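4.2 Reading the closed room: how readers talk about forced proximity

In this section we turn from the covers and the back-cover texts to the stories themselves, and to one plot device in particular. Readers of category romance call it "forced proximity": two people who would prefer to avoid each other must share a limited space for some time. It can be a snowed-in cabin, a small boat, a long car trip or an office with one desk. The device is old, and earlier work has mostly treated it as a simple way to bring the couple together fast. Our material suggests that readers see more in it than this.

The data come from the reader forum Zilura, where members write short responses to romance titles and discuss them in threads. We collected 2,277 responses to the 67 novels in our corpus. All of the novels appeared in English in one of two lines, Alau and Tremura. The Alau line publishes short contemporary romances with a workplace setting. The Tremura line is more mixed, and contains many suspense plots in which one of the main characters is a police officer, a soldier or a bodyguard. We removed responses that consisted only of a star rating or a single word before the collection was counted.

The two coders worked with the scheme from Section 3. For each response they noted whether the reader mentioned the shared space, and if so, who in the reader's opinion had control over it. We kept this second question open at first. After the first 50 responses had been discussed we settled on four codes: control by the hero, control by the heroine, control by both, and control by circumstance. The last code covers weather, illness, broken cars and orders from a superior. Where the coders disagreed, they read the response again together with the thread around it, and in most of these cases the thread made the meaning clear.

A first result concerns the difference between the two lines. Readers of Alau titles wrote mainly about circumstance. They enjoyed the coincidence and often joked about it ("of course the elevator stops now"), but they did not ask who was responsible. In the Tremura threads the question of responsibility came up again and again. When the hero brings the heroine to a safe house and keeps the only key, many readers wanted to know at what page she is told the reason, and whether she agrees before or after the door is closed. One reader wrote that she could forgive a hero almost everything in chapter three if he hands over the key in chapter four. Another one answered that chapter four was already late.

We found this exchange typical. The closed room is accepted by these readers as long as the text shows a way in which the heroine could leave it. It does not matter very much if she uses it. In several threads the readers even preferred that she stays, but they wanted the staying to be a decision. This agrees with what we reported in Section 4.1 about the word "chooses" in the back-cover texts, where it appears more often with the heroine as subject than with the hero.

The position of this moment in the plot also seems to be important. In the Tremura novels the passing over of control usually comes shortly before or shortly after the first love scene. Readers described the first order as "safe" or "grown-up," and the second as "old style." The term "old style" was not always negative. A group of long-time members used it with warmth, for novels they had read as young women and still reread, and they defended these books against younger members who found them difficult. We do not want to present this as a conflict between generations, as the forum gives no ages and we can only use what members tell about themselves. It is still a clear line in the discussions, and it returned in threads about very different titles.

Objects have a surprisingly large place in the responses. We had expected comments on dialogue and on the bodies of the characters, and there are many of these, but readers also remember things: a coat, a ring on a chain, a phone without a signal. Keys and locks form the largest group among the things that stand for control. For this reason we gave them their own subcode, "lock," which was used for door keys, car keys, handcuffs, padlocks on gates and sheds, and in one title the code of a hotel safe (Figure 3).
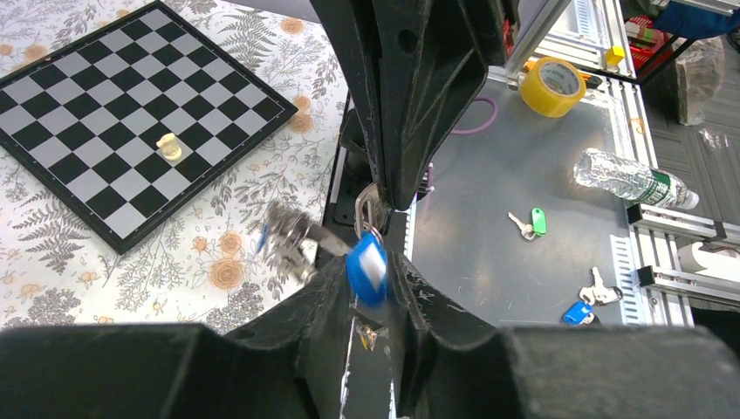 Figure 3. Padlock and key. Photo: Mikkelsen image archive, reproduced with permission.

Under the subcode "lock" we find two ways of writing. In the first, the reader retells the scene in detail and says who holds the key at each point. These responses are long and rather serious, and nearly all of them concern Tremura titles. In the second, the lock is used as a picture for feelings. The hero is "locked up," the heroine "finds the key to him," and there is no real lock in the novel at all. This second way is common for both lines. It follows the language of the novels closely, so that it was sometimes hard to decide if a member was speaking in her own words or repeating a sentence from the book. In doubtful cases we checked the novel, and when the wording was the same we marked it as a quotation.

A limit of the method should be mentioned at this point. Members of Zilura write mainly about books they finished. Those who stopped reading at the closed door are probably missing from our material, or they left only a rating, and such entries were removed. The tolerance for the device may therefore look higher here than it is among romance readers in general. In November the forum opened a separate board for unfinished books - too late for this study, but it would be a good source for a next one.

We also note that the hero's view of the shared space is discussed much less than the heroine's. Only 30 responses ask if he can leave. Most of these concern bodyguard plots, where he stays under orders and she knows it, and the readers disagree strongly on whether love under orders can be trusted before the orders end. We come back to these responses in Section 4.3, together with the endings.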